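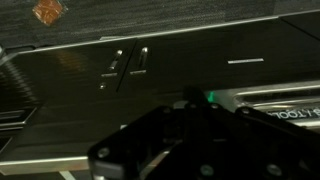 How to clean and look after glossy black cupboard doors

High-gloss doors show everything. Fingerprints, splashes, the smear left by the cloth you used to get rid of the splashes. Black is the hardest colour to keep looking clean, and it is also the one where scratches from bad cleaning show up most. The method on this page is for lacquered and other high-gloss fronts with metal handles. It takes one evening for a normal kitchen, less if you only have a pair of doors to do.

What you need

Microfibre cloths, at least five, with a short smooth pile
A washing-up bowl of warm water
Plain washing-up liquid
A soft old toothbrush
Cotton buds
A dry towel for the floor

Wash new cloths once before you use them, without fabric softener. Softener leaves a film that ends up on the doors. Don't use kitchen roll, the green side of a sponge, cream cleaner or anything with bleach in it. Glass spray is all right on some finishes and not on others, so check the care sheet if you still have it.

Step 1. Dust first

Go over the doors with a dry cloth, top to bottom, with hardly any pressure. Most of the fine circular scratches you see on black gloss come from grit being rubbed round with a wet cloth. Shake the cloth outside when it looks grey and carry on with a clean side. Do the top edges of the doors as well.

Step 2. Wash

Put two drops of washing-up liquid in the bowl. More than that will streak. Wring the cloth out until it no longer drips and wipe in straight lines, following the length of the door. Work on one door at a time and don't let it dry on its own.

If there is grease near the hob, lay the damp cloth flat over the spot for some four minutes and then wipe. It should lift without scrubbing. Repeat it if it doesn't.

Step 3. Around the handles

Grease collects where the handle meets the door, and this is the part people skip. Dampen the toothbrush, touch it to the soapy water and work it round the fixing. Keep the bristles on the metal and off the lacquer as far as you can. A cotton bud will get behind a narrow handle where a finger in a cloth won't go.

Small knobs are easier. Wrap a damp cloth round the knob and twist. Long bar handles need doing along the back too, where fingers go when you pull. Check for looseness while you are there and tighten from inside the door with a hand screwdriver. Stop as soon as it feels firm - overtightening can crack the finish around the hole.

Step 4. The gap between doors

Where two doors meet, open both and wipe the edges separately. Crumbs and drips run down here and dry hard. Wipe the inside edge of each door and the front edge of the cupboard behind it. Leave the doors open until the edges are dry, particularly if the core is chipboard. Water getting in at the edge is what makes the surface swell and lift.

Step 5. Rinse and dry

Change the water. Wipe each door again with a clean cloth and no soap, then dry straight away with another. Finish with a fresh dry cloth, again in straight lines. Stand to one side so that the light falls across the door and you will see any streaks you have missed. A light breath on the surface and another wipe usually clears them.

Scratches

Very fine marks can be improved with a polish made for high-gloss furniture. Try it on the inside of a door first. Adwoa Wumbei, who refits kitchens in Mundlow, suggests doing the whole door if you do any of it, as a polished patch can look different from the rest. Deep scratches that catch a fingernail can't be polished out. A touch-up pen will make them less obvious from a distance, but you will still see them close up.

How often

Handles and the area around them once a week, dry dusting when you think of it, the full wash every month or so. Doors next to a cooker or kettle will need it more often. If steam settles on a door, dry it the same day.

Page last checked 19 Jan 2023. The section on door edges was added after a question from Sverre Boström in November.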